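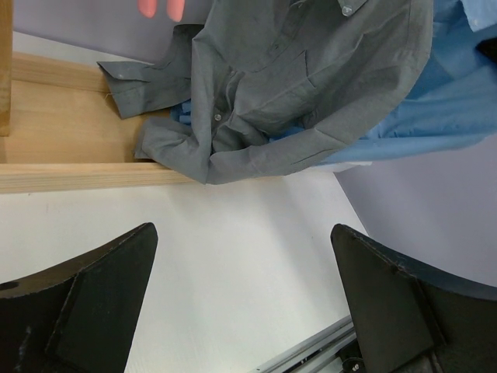 I've read the Zoklow proposal twice now and I still can't find the part where it gets anybody on a bike who isn't on one already. Everything in it is about what people will wear. Look at page one again, the bit about "riding in your ordinary clothes." Fine. My ordinary clothes are a gray button-up shirt, and a gray button-up that's lying crumpled on a white table looks the way mine does after I've ridden the Annan hill in it with a bag on my back. I don't mind that. My boss doesn't either. But the proposal says creased shirts and "arrival anxiety" are the main thing keeping office workers in their cars, and I'd like to know who told them so, and whether that person has ever tried to turn left onto Mill Street at 5:15.

Annick Joly wrote:

> Hi all,
>
> As promised at the last ride, I've sent the Zoklow proposal
> round to everyone who asked. Short version: they want to run a
> "Ride As You Are" month in Zaswood in April, with our name on
> it next to theirs. They would pay for posters, a Saturday
> parade through town, and a changing room with lockers at the
> Annan end of the river path. They're asking us for 9 ride
> leaders and the use of our mailing list.
>
> They say that in the last town where they did this, 3000
> people signed the pledge to ride to work.
>
> I know some of you will have doubts, but I think we've been
> too quick to say no to things. Most people in Zaswood think
> cycling is for men in tight shorts. If they see a hundred
> neighbors going by in skirts and suits, that changes what
> they think a cyclist is. It did for me, years ago, when I
> moved here and saw how few people rode in normal clothes.
>
> The lockers would be from Skindeck, who I gather are a
> partner. Same people who did the ones at the pool.
>
> Can I have replies by the weekend? I'd like to tell them
> something.
>
> Annick

Annick, thanks for sending it, and for typing up the short version, which is a lot clearer than theirs. I'm going to be the grump again. Sorry in advance.

First, the pledge. 3000 people signed a thing. How many rode? The proposal doesn't say. It doesn't say how many rode the week after, or in November. It doesn't say whether signing meant a name and a street or tapping a button on a phone to be entered in a drawing. I've signed pledges to floss. If Zoklow has a count from a road or a bike rack, before and after, let them send it and I'll read it with an open mind. I asked for that on the phone when they first called and was told the numbers were "being finalized." That was before Christmas.

Second, the parade. I'd enjoy it. I'd probably wear a tie. But we've had the spring ride every year I've lived here, with the streets closed and the police at the corners, and people come out with their kids and have a lovely time, and on Monday the bikes go back in the garage because on Monday the streets aren't closed. I talk to my neighbors about this. They've never once mentioned shorts. They bring up the bridge, and the trucks coming out of the quarry road, and the bike lane that stops at the gas station and starts again two blocks later on the other side. A woman across from me bought a really nice upright bike with a basket, exactly the sort on the poster, rode it to work 2 times and quit after a van clipped her mirror. She was in a dress, so she was riding as she was.

I'm not saying clothes don't matter at all. Annick is right that it can put people off, and I've been the guy dripping in the elevator. But the order matters to me. If somebody can get from Annan to downtown without being scared, they'll sort out the shirt on their own. They'll keep one in a drawer.

Third, the changing room. Who cleans it in May? Who has the keys? The drawing shows a building and the text says "pop-up unit," and I don't think those are the same thing. The Skindeck lockers at the pool take a coin and give it back, when they feel like it. I had a helmet stuck in one over a long weekend. I'd want it in writing who you call. And the Annan end of the river path floods. It was under water this spring up to the bench. Has anyone from Zoklow been down there? The map in the proposal has the path on the wrong bank.

Fourth, and this is the one I'd dig in on, the mailing list. No. People signed up here to hear about rides and road work and whose pump is for sale. I looked for what Zoklow would do with the addresses and all I found was "ongoing engagement." If they write something good, one of us can forward it here, same as anything else, and people can ignore it in the normal way.

As for 9 ride leaders, I can think of four who'd say yes and I'm related to one of them.

What would I do instead? If they've got money and want their name on something, ask them to pay for paint and posts at the gas station gap. The city told us last year that they'd put it in if the cost was covered, and as far as I know that offer is still good (Annick, you have the letter, can you check?). They could hang a banner on it for all I care. They could hold the parade on it. If they say that's not the kind of thing they fund, then we've learned what kind of thing they do fund.

If the group votes yes anyway I won't sulk, and I'll lead a ride from the Annan side as long as it isn't the early one. But I'd like three things in the reply to them before we agree to anything: the real counts from the other town, a name and a phone number for the lockers, and a plain statement that the list stays with us. None of that seems like much to ask of people who've got a poster budget.

One small thing while I'm here. The proposal calls us "the Zaswood cycling lifestyle community." Could someone ask them to stop.

Also I still have somebody's track pump from the winter maintenance night, blue handle, hose taped up near the gauge. It's in my front hall and I keep walking into it.

Ted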